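3. Materials and bench layout

3.1 Source of the machines

The desktop computers came from the reuse store run by Trundmont in Carodthorpe. The store takes in office machines from schools, clinics and small firms in the area, wipes or removes the storage, and passes on what can be used again. Over the period of the Skaltus study it received nearly 600 machines. We set 40 of these aside for close work and left the rest to the store's normal process. The choice was made from the intake sheet before any case was opened, so that we would not favour machines that were easy to get into.

Three of the 40 were later dropped. One had no storage drive in it, and two had been damaged in transport so badly that the side panel would not come off without cutting. The figures in Section 4 are for the remaining 37.

All machines had been unplugged for at least a day before they reached the bench. Monitors, keyboards and power leads were kept elsewhere and are not covered by this paper.

3.2 Drives and carriers

We sorted the drives by the way they were held in the case. The first group was fixed with screws straight through the wall of the bay. The second sat in a plastic carrier that slides or clips into place and needs no tool. The third used a carrier and a screw together, usually where an earlier repair had been done and the clip had lost its grip. The second group was the largest and is the one we write about most.

A carrier of this kind is a thin plastic frame that wraps the sides of the drive. It often comes in a strong colour, and Mughal's earlier notes from the store suggest that this helps new staff more than any printed label. People look for the coloured part first and work out afterwards what it belongs to. A tab, where there is one, shows which end is meant to be handled. 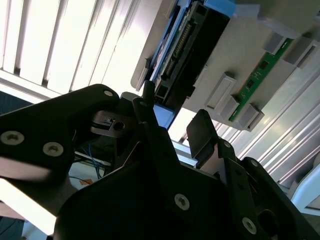 Figure 3. Hard drive in a blue frame, with the pull tab at the top and the gold-coloured connector pins along the edge of the circuit board.

The connector end needs more care than the carrier. The plastic housing around the pins is thin on most drives, and a sideways pull on a cable can crack it. The drive may still work afterwards, but the cable will not stay seated, and the store has to reject it. We therefore recorded the state of the housing separately from the state of the drive. Each was marked as sound, marked or broken. Marked meant that there was visible wear but no loss of material.

Labels were read where they could be read with the drive in place. If the label faced the wall of the bay, the entry was left blank until the drive was out. We did not fill in these blanks by guessing from the model of the computer, as drives had clearly been swapped in a fair number of machines before they arrived.

3.3 The work surface

The bench has a slatted metal top with an edge rail along its length. The surface was already there when the study began, and on the whole it suited the work. Cases stay put on it better than on the smooth tops used in the main store. Its one real fault is that small screws fall into the grooves between the slats, where they are hard to see and slow to get back. After the first week we put a shallow tray beside each case and asked people to drop screws straight into it – this cut the losses a good deal, though not completely.

Light was a second point. The bench is near a window with blinds, and bare metal parts catch the daylight. Reading small print on a shiny bracket was often quicker once the case had been turned.
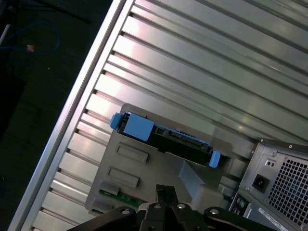 Figure 4. Grey plastic panel with two shallow moulded recesses, on the slatted metal surface.

Large plastic parts were laid on the bench and not stacked. Stacking saves room, but it hides clips and raised mouldings, and these are the places where breaks are found. A panel was turned over once so that both faces could be checked, then left with its inner face up. Holovko did this check for all 37 machines so that the same eye was used throughout.

3.4 Order of work

Each case was opened and looked over before anything was moved. The drive was dealt with first. This is the order the store uses, for the plain reason that data has to be accounted for before the rest of the machine can go anywhere. It also makes sense in terms of space, as drive bays are often placed over or beside cables that have to be reached later.

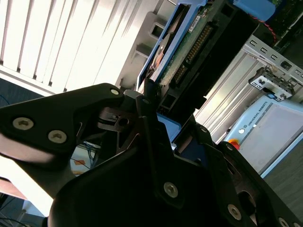 Timing began when the case was open and the drive could be seen, and stopped when it had been put down on the bench with nothing attached. Time spent looking for a tool was counted. Time spent answering the telephone or talking to other staff was not. We set an upper limit of 35 minutes for any one machine, and no machine reached it.

Two things were written down at this stage that we had not planned for. The first was whether the drive could be taken hold of without touching the circuit board on its underside. The second was whether any cable had to be bent back to make room. Both turned out to matter for the grading in Section 4, and we would include them from the start in any later study.

After the drive, the notes cover the main board and what was still on it: processor, cooler, memory, expansion cards, coin cell. Machines reach the store in very different states. Memory is the part most often missing, as it is easy to take out and easy to use again. We recorded empty slots in the same way as filled ones, and did not treat a missing part as damage unless the slot or its latches had suffered.

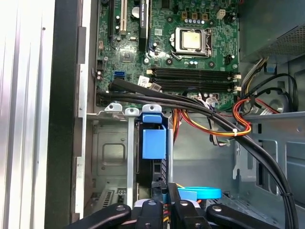

3.5 Grading

Each part was given one of four grades. Grade A parts could go back into use as they were. Grade B parts needed cleaning or a small repair, such as a new clip or screw. Grade C parts were kept for spares only, and grade D parts went to recycling.

Grades were given by Mughal and Holovko working apart, with neither seeing the other's sheet. Where they differed by one grade, the lower was used. Where they differed by more, the part was looked at again by both, and the reason for the difference was noted next to the final grade. Most of these cases had to do with connector housings, where one grader had treated a fine crack as a scratch. The full sheets follow the layout proposed by Magsi, with one column added for the carrier.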